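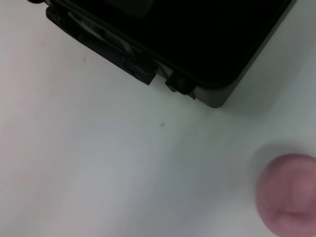 Black case, white table.

Finished the last episode of Wunmont last night, so I'm going to post about TV dads for a while. Mute the thread if you're behind. I'll keep the finale out of it except for one thing near the end, and I'll mark that.

The show ran 2 seasons and I came to it late. My sister had been after me to watch it since May. She said the father was the best one on television in years. I thought she was overselling it. I don't think that now.

For anyone who hasn't seen it: he runs the night desk at a ferry terminal and raises three kids with his mother-in-law. Most of the show is meals, rides to school, and arguments over the bathroom. There is a crime plot in the first season and you can ignore it. The writers mostly did.

What I like is that he is allowed to be good at it. He packs lunches. He knows which kid won't eat the crusts. Sitcoms I grew up with had a dad who couldn't run the washer, and the laugh was that the shirts came out pink. I must have seen that joke 40 times before I was out of grade school.

The mother-in-law is the other reason to watch. She and the father don't like each other much and they never have a big scene where they make up. They split the chores and get on with it. In the fifth episode she fixes his collar before a job interview and doesn't say a word. It's my favorite moment of the first season.

Someone asked how it compares with Flastira. I like Flastira, but the parents there talk like therapists. Every fight ends with somebody naming their feelings in a full sentence. My parents never did that and I turned out fine, mostly.

Thân is closer. Lụa Lã plays the aunt who takes in her brother's two boys, and she's strict, tired and funny. There's a long kitchen argument over a borrowed scooter where everyone is wrong. I rewound it twice. Episodes are 60 minutes, which is long for a family show, and they do drag in the middle.

If you only have time for one episode of Thân, pick the one with the school concert. She gets there after the younger boy has already played and tells him it was great. He knows she missed it. He says thanks anyway.

A few replies are asking about TV moms. I'd put the aunt in that group, and the mother-in-law too. Neither one is called Mom by anybody on screen. They do the work, so they count on my list.

Where to watch: Wunmont and Thân are both on Kadex. Flastira was on there and got pulled. I don't know where it went. The Wunmont subtitles are good. The ones on Thân drop a line here and there in the early episodes.

Spoiler for the Wunmont finale in this post, skip to the next one if you need to. The oldest daughter leaves for college and he doesn't make a speech at the bus. He asks if she has her charger. She says yes. The bus goes. I had to pause it.

OK, spoiler over.

126 replies on the first post, so I won't get to everyone. To the person who said the grandfather on Thân deserves his own thread: agreed, but I have three episodes of him left to watch first.

Edit, 22/01/2026: it was the sixth episode with the collar, the fifth is the one with the flooded basement. Thanks to the people who caught it.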